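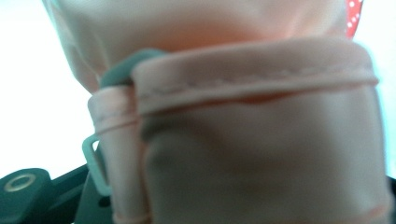 *Bolsinha rosa, de perto: a bainha dobrada e a linha de pesponto.*

**Notas para a fala: costurar bolsinhas de pano sem brigar com a bainha**
(30 minutos, perguntas no fim, água à mão!)

**Abertura**

Boa tarde, gente. Deixar a foto na tela enquanto o pessoal se senta. Começo perguntando quem tem em casa uma bolsinha de pano que já passou por três funções diferentes. A minha mais velha foi de maquiagem, depois de carregador, e hoje guarda botões avulsos (e um dedal que eu jurava ter perdido).

Contar rapidinho da Timulia: comecei a oficina numa mesa de jantar, só com retalhos, e o primeiro molde que deu certo foi o 1294. Ainda uso. Está todo remendado com fita.

**A bainha**

Apontar para a faixa no meio da foto. É dela que eu quero falar hoje, porque é onde quase todo mundo se apressa. Reparem que o pesponto desce um pouquinho no centro e sobe nas pontas. Pano macio acompanha o volume da bolsinha, então uma linha que na mesa estava reta ganha curva quando a peça toma corpo. Eu passei anos desmanchando costura por causa disso!

O que eu faço agora:

- Dobro a bainha duas vezes e passo a ferro antes de alfinetar.
- Ponto miúdo, sempre do mesmo tamanho. Testar num retalho do mesmo pano.
- Linha um tom mais escura que o tecido. Na foto dá para ver os pontinhos, e eu gosto que apareçam.

Se alguém perguntar de cordão: falar do canal. Precisa de folga para o cordão correr, e eu deixo mais do que o molde manda. Mostrar a amostra azul que trago na sacola, a que ficou apertada demais. Passar de mão em mão.

**A tirinha lateral**

Voltar à foto, lado esquerdo. Uma tira dessas, com costura dos dois lados e outra atravessada perto do alto, aguenta bem o uso. Eu costumo prender as minhas antes de fechar a lateral, com uma costura de segurança dentro da margem. Já tentei colocar depois, com a bolsinha pronta... não façam isso, a agulha entorta e a gente também.

**Tecido e cor**

Rosa-claro é lindo e é traiçoeiro. Perto da janela puxa para o pêssego, na sombra fica quase salmão. Em março comprei dois cortes na Montecinos achando que eram iguais, e só vi a diferença em casa, com um já cortado (risos, espero). Levar sempre um pedacinho do pano na bolsa quando for comprar linha.

Pano com um pouco de brilho marca fácil: ferro morno, um algodão por cima, e nada de alfinete grosso.

**Mão na massa**

Distribuir os kits, molde 2712, o mais simples. Quem terminar a bainha antes pode ir para a tira. Passar de mesa em mesa e olhar as costas do pesponto, que é onde a tensão da linha se entrega.

Lembrar de desligar o ferro antes das perguntas. Os moldes que sobrarem ficam na mesa da entrada, podem levar.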